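About Gremdale Song Circle

Gremdale Song Circle is a small singing school for children and adults. We teach traditional folk songs, mostly by ear, the way they were passed along in families before anyone wrote them down. You don't need to read music to join, and you don't need to audition.

The school was started by Najwa Azar and Sneha Pal, who met while singing in the same church choir. Both had grown up with songs that their own children didn't know. They began with one evening class in a rented room over the Gremdale feed store and a stack of lyrics typed up at home. Carla Atallah joined as a teacher the next February and now runs the children's classes.

Our songs come from all over. We sing cowboy songs, lullabies, rounds, work songs, and a lot of songs about weather and rivers. Many of them came from students who remembered a verse or two from a grandparent. When someone brings in a song, we write down the words as they sing them, note who they learned it from, and add it to the songbook. The songbook now has 533 songs in it. Some have several versions - we keep them all, even when the only difference is a line or the name of a horse.
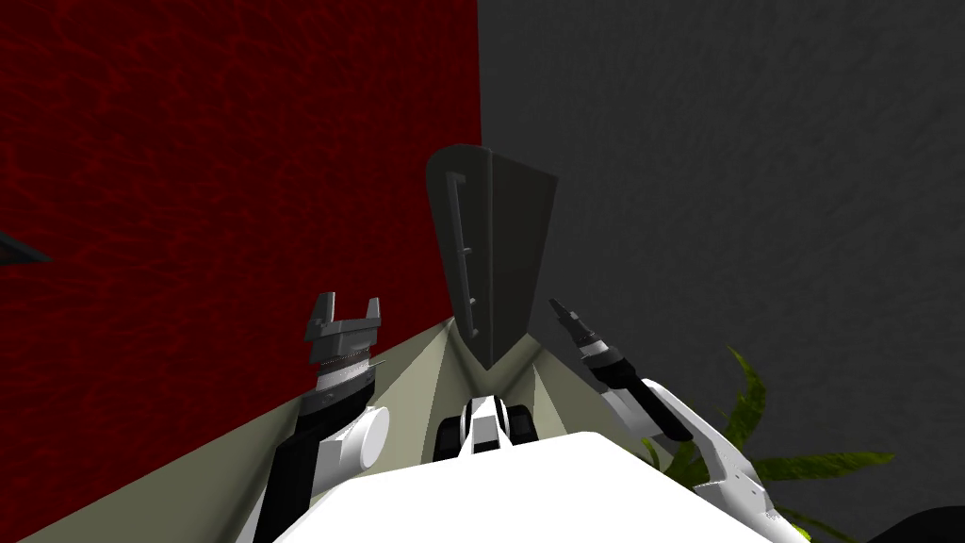
Classes run in four terms a year. Children's classes are 45 minutes long and are grouped by age. Adult classes meet in the evening and last an hour and a half, with a break for coffee. We also have a family class where parents, kids, and grandparents learn the same songs together. That one fills up first, so please sign up early if you want a place.

Paweena Sukprasert plays guitar and autoharp for most of our classes. Rasha Kassab looks after the songbook and the recordings, and she is the person to write to if you are trying to track down a song you half remember. Send her whatever you have, including the wrong words. She has worked from less than one full line.

Once a year we hold an open sing at Urnar Hall. There is no stage and no program. People sit in a big circle and take turns picking a song, and anyone can pass. Songbooks are handed out at the door and collected at the end.

Registration for the spring term opens January 15, 2026. Forms are at the front desk and can be returned by mail or in person. If the fee is a problem, talk to Sneha - we have reduced places in every class.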